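Callbridge Mechanism

By Kirsty Tapley
Updated March
Print this article | E-mail this article

The Callbridge mechanism is a procedure for releasing shared budget funds among the members of a customs or currency union when one member objects to the release. It takes its name from the town of Callbridge, where the first working text was agreed. The procedure is used mainly by small regional unions that require unanimous consent for spending but have no court able to settle a dispute over it.

Background

Unions that spend by unanimous vote face a known problem. A single member can hold back a payment in order to gain something in an unrelated area, such as fishing quotas or road tolls. Before the mechanism was drafted, most unions dealt with this through side payments. These were slow to arrange and rarely published, and they tended to raise the total cost of each budget round.

The Piltov Union met the problem in its second budget period, when payments to the Eken district were blocked for two sessions in a row. The objecting member, Kokkonen, had no stated complaint about the district. Its delegates wanted a change in the way import duties were shared. The drafting group sent to Callbridge was asked to separate the two questions without removing the veto itself.

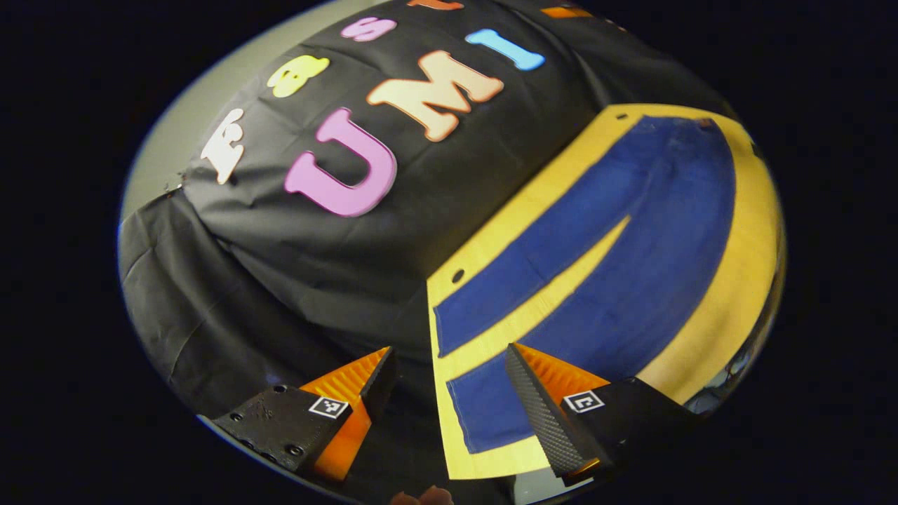 Foam letters set out in two rows on black cloth.

Procedure

Under the standard text, an objecting member must file a written notice that names the payment and the article of the treaty on which the objection rests. A notice that names no article lapses at the end of the session. A notice that does name one starts a waiting period, during which the payment is moved to a holding account.

Funds in the holding account earn interest at the union's ordinary rate. The interest is credited to the intended recipient whether or not the objection succeeds. The drafters regarded this clause as the main cost of objecting, because the interest is charged to the member that filed the notice.

At the end of the waiting period the objection is put to the finance ministers. If at least one other member supports it, the payment is returned to the general budget and must be proposed again. If no other member supports it, the payment is released in full. The objecting member keeps its veto over the next budget as a whole, but cannot use it against the same payment within the same budget period.

Small payments are exempt. The original text set the limit at 2000 units of account, and most later versions have kept that figure.

Use in the Piltov Union

During the first budget period under the mechanism, the union approved 805 separate payments. Of these, 664 fell under the exemption and could not be blocked. Notices were filed against a small share of the rest, nearly all of them by Kokkonen and nearly all on the subject of transport grants. Most lapsed for want of a named article.

The rules on form were tightened in the following period. Notices must now be signed by a minister and may not cover more than one payment. The register of notices is open to the public and is kept at the union secretariat.

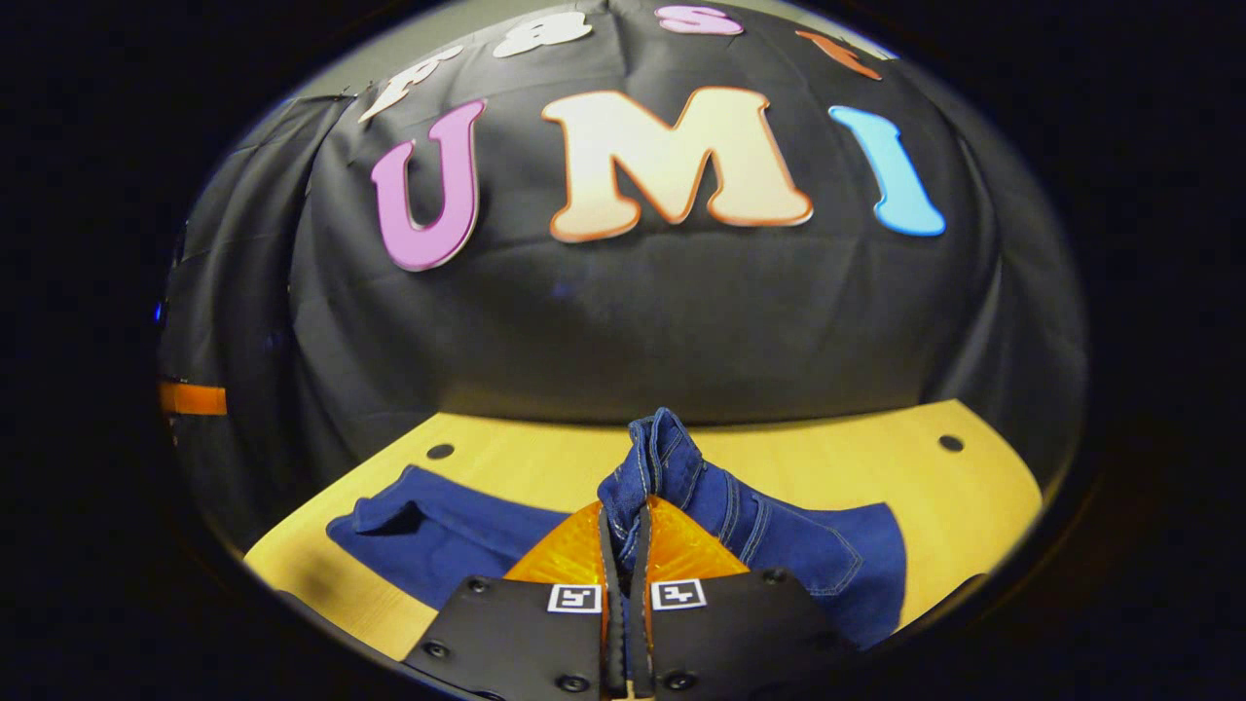 The letters UMI in foam, with a row of smaller letters above them.

Criticism

The economist Andri Mösli has argued that the mechanism moves disputes to an earlier stage without reducing their number. In his account, members that expect to lose in the holding period now bargain harder over the overall budget, where the full veto still applies. He bases this on a review of 312 pages of session minutes from the Piltov Union.

Other writers object to the interest clause. A rich member can afford the charge and a poor one often cannot, so the right to object is unequal in practice. A proposal to scale the charge to national income was tabled by Eken delegates and has not been put to a vote.

See also: Budget veto; Holding account; Side payment; Unanimity rule

Comments (3)

tollroad_reader
The section on procedure should say how long the waiting period is. In the version I have it is one session, but the older text says two.

M. from Eken
The income scaling proposal was tabled twice, the second time with a cap. Please correct.

ledgerline
Does the exemption apply per payment or per recipient? If it is per payment, large grants can just be split up.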